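Helpers wanted: two-arm robot build, Skultard shared workshop
Posted July 9, 2019

We are building a two-arm household robot at the Skultard workshop and need people for the simulator side. The hardware is in the hands of Csaba Rácz and Farzana Siddiqui. The work advertised is on the software model, which we call Gisus.

Most sessions are spent driving the simulated arms over a stone-topped counter and writing down what the grippers do.

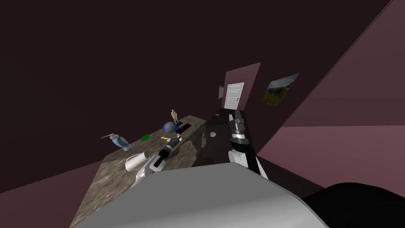
Gisus, robot's view: both arms, counter, door at the far end.

You can do this from home if your computer can run the model. Otherwise there is a desk at the workshop. A session lasts 20 minutes and we ask for 5 sessions in all.

The small items matter most to us. They include a spray bottle and a little figurine.

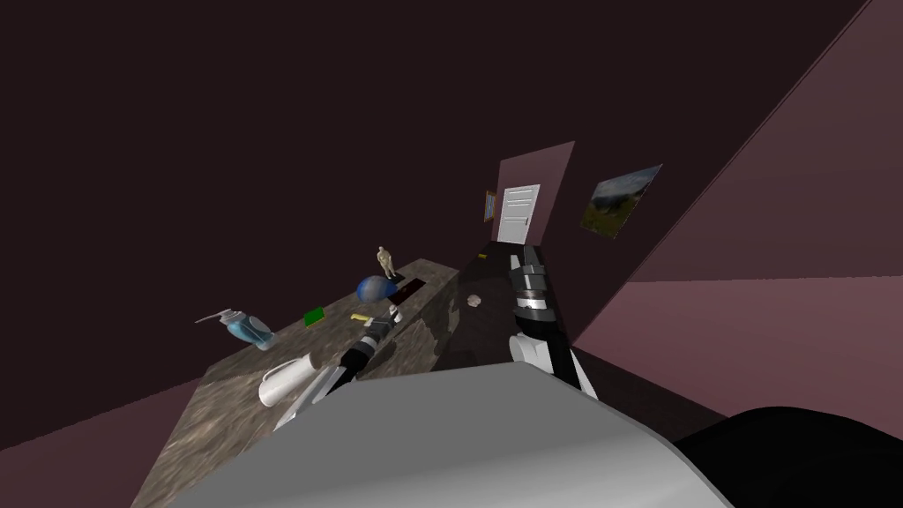 Left gripper at the edge of the tabletop, right arm toward the door.

We also need one person to sort saved views and label them. There are 2833 in the folder and 161 have labels. Svenja Kleinschmidt will show you how she names them. Some are from the main view and some are close to a gripper.

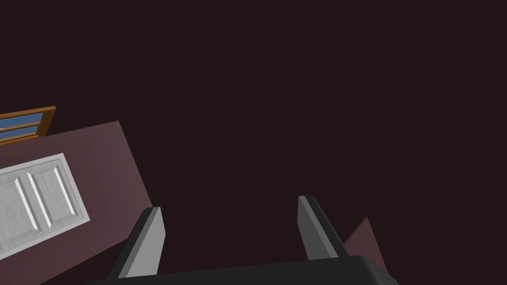
Page 2 of 3

Who can apply: anyone 18 or older who can use a game controller or a keyboard. You do not need to know how to code. If you do know Python, say so, as Barnabás Virág could use help with the arm controls.

Pay: none for the driving sessions. The labeling job comes with free bench time at Skultard through April.
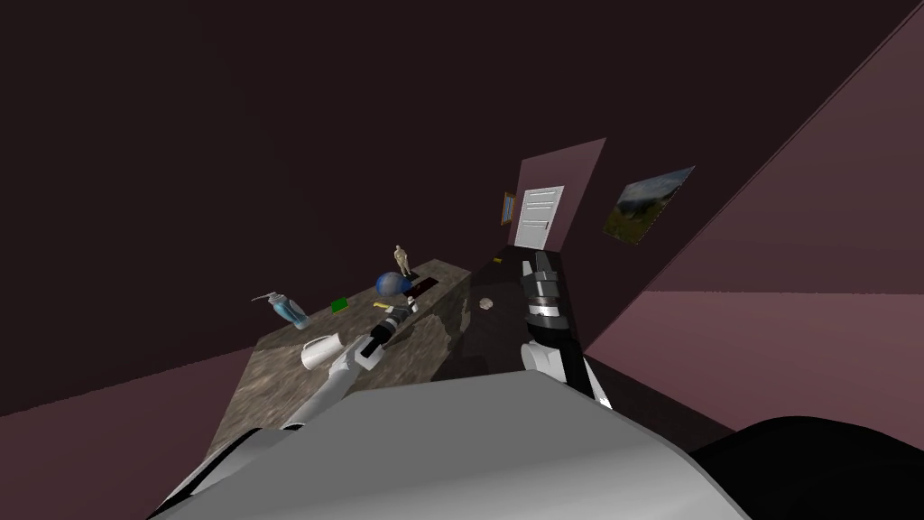

How to apply

Leave a note for Boonmee Luangrath at the front desk or use the contact form on the Skultard page. Put "Gisus" in the first line and tell us which job you want and what hours you are free.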